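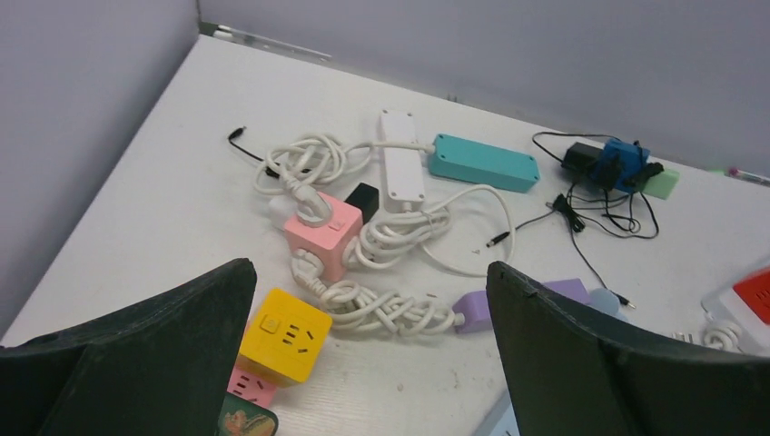

**Figure 3.** Power strips, cube sockets and their cords in one pile on the sorting table.

### 3.2 What people do with the cords

I came into this part of the study thinking that sorting would mostly be about what a thing is for. Plugs with plugs, strips with strips, done by lunch. Sibel Uçar, who ran the Urness visits with me, bet on color, and for the first few households I have to say she was winning. It's easy to see why with a pile like the one in Figure 3, where the pink cube and the yellow cube jump out at you long before you start following any of the white cable. The teal strip and the purple one do the same. But then people pick something up, and the cord comes with it, and so does somebody else's cord – and that's where our tidy coding sheet fell apart.

We logged 3,153 separate moves across the kitchen, hallway and desk piles (see Table 2 for the split). I'd set up the sheet with one line per object, and by the second Friday I was adding a column called "dragged along" for anything that traveled without being chosen. More than 700 moves ended up in it! Most of those were white cords lying over other white cords. I went back and recoded the January visits with the new column too, so the counts are comparable, but please read the early desk piles with a bit of caution (my notes from those are thin).

Aydoğan's older work on drawer clutter treats a cable and its plug as a single item. We started out the same way and gave up on it after five visits. People kept talking about the two ends as if they were different things: "this end's fine, it's that end I can't find." So in our coding a strip with its cord still counts once, but we note which part the hand went to first. Adapters with no cord of their own, like the small black one standing next to the pink cube, get their own code. They were usually picked up early and set aside, sometimes in a cup or a bowl.

The Ullosari households did one thing I hadn't planned for at all. They untangled first and sorted second, on the floor, with everything stretched out straight. Sibel thinks it's a space thing – bigger hallways – and I'm not so sure, but we didn't measure the hallways, so I'll leave it there and pick it up again in Section 4.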